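Módulo de Horticultura Ornamental – Tema 4
Acolchado y riego en arriates de vivaces

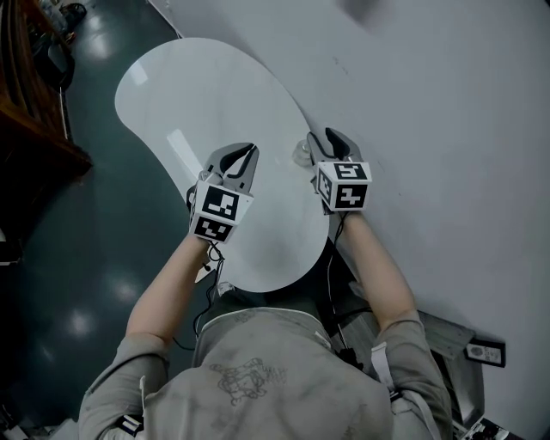

4.1. Preparación previa

El acolchado se extiende sobre suelo limpio de malas hierbas perennes y regado a fondo. La grama y la correhuela se extraen con horca, con el rizoma entero; cortadas a ras rebrotan a través de cualquier capa orgánica.

4.2. Espesor y material

Corteza de pino de calibre medio: capa de 50 mm, medida una vez asentada. En la parcela de Nestwood se aplicó el mismo espesor con astilla fresca y se observó clorosis en las hostas durante la primera temporada. La astilla fresca inmoviliza nitrógeno en la superficie; conviene compostarla antes o reservarla para los caminos.

Se deja libre un anillo de 100 mm en torno al cuello de cada planta. Iris y peonías no se acolchan sobre el rizoma o las yemas.

4.3. Cálculo de volumen

V = S × e

V: volumen en m³; S: superficie en m²; e: espesor en m.

Para el arriate de Mirncombe, con S = 2 m² y e = 0,05 m, resulta V = 0,1 m³, es decir, 100 litros. Se descuenta la superficie de los anillos solo en plantaciones muy densas.

4.4. Riego bajo acolchado

La línea de goteo se coloca antes de extender el material, en contacto con el suelo. Con la línea por encima, parte del agua queda retenida en la corteza y no llega a las raíces. La humedad se comprueba a mano, apartando la capa – el aspecto de la superficie no es indicativo.

4.5. Reposición

Se revisa el espesor en febrero, antes de la brotación. Solo se repone lo perdido; no se añade una capa completa sobre la anterior. Si el material viejo está apelmazado, se afloja con rastrillo de púas flexibles.

Ejercicio para entregar: calcular el volumen de corteza para un arriate rectangular de 50 m², con el espesor del apartado 4.2. Expresar el resultado en m³ y en litros.

Revisión de los apuntes: 6/11/21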